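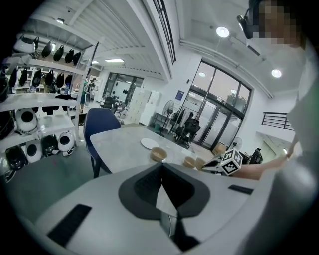

A round white plate and a tan paper bowl on a marble-patterned tabletop.

Paper bowl

A paper bowl is a round, open dish made from paperboard or pressed plant fiber, meant to be used once or a handful of times and then thrown out or composted. I've kept this entry going on my tableware pages for a while now (last big cleanup was 1/20/24), and I still get more mail about it than about anything else, teapots included!

What it's made of

There are two main families. The first is cut and folded from flat board, the same way a paper cup is: a wall piece gets wrapped into a cone, a round bottom gets sealed in, and the top edge is rolled over into a lip. The second is molded. Wet pulp is sucked onto a screen shaped like a bowl, then pressed with heat until it's stiff. Sugarcane fiber (bagasse) is the one you'll run into most, but bamboo and wheat straw get used too, often blended together.

Tan or brown bowls usually haven't been bleached, though some makers do print a brown color on white board, so don't go by looks alone. I learned that one from a reader, Youssra Bensaid, who cut a printed bowl in half and mailed me the pieces. White as snow in the middle.

Linings

Plain paper soaks up soup, so most board bowls have a thin coating on the inside. Polyethylene is the old standby. PLA, which is made from plant sugars, came in later and is sold as compostable, but it generally wants the heat of an industrial compost site and will sit in a backyard heap looking smug for ages. Water-based coatings are the newer thing and I haven't made up my mind about them. Older bowls were often waxed, and wax goes soft with hot food, which is why my grandmother only ever put potato salad in hers.

Sizes

Bowls are sold by how much they hold to the brim, in fluid ounces. The 16 ounce is the one I'd call a proper chili bowl, and the 35 ounce is a big wide salad thing that needs a lid if you're walking anywhere with it. Lids are their own headache. A lid from one maker will very often not fit another maker's bowl of the same stated size, and I have a drawer full of proof.

Regional habits

In Grorcombe, where I grew up, every church supper in July used two bowls per person, one nested in the other, so the heat wouldn't get to your fingers. I figured everyone did this until I moved to Drivon and got some very strange looks. People there put a real plate underneath instead, and I have to admit it works better for crackers.

Microwaves and such

Check the package. Many coated bowls are fine for a short reheat, but anything with a metallic print isn't, and waxed ones make a mess. Ovens are out unless the maker clearly says otherwise.

Disposal

Coated board is tricky to recycle, and food scraps make it worse, so a lot of towns just don't take it. Uncoated molded fiber is the friendlier one for compost. Call your hauler and ask, the rules change more often than I can update this page.

See also: Paper plate, Paper cup, Molded pulp, Soup spoon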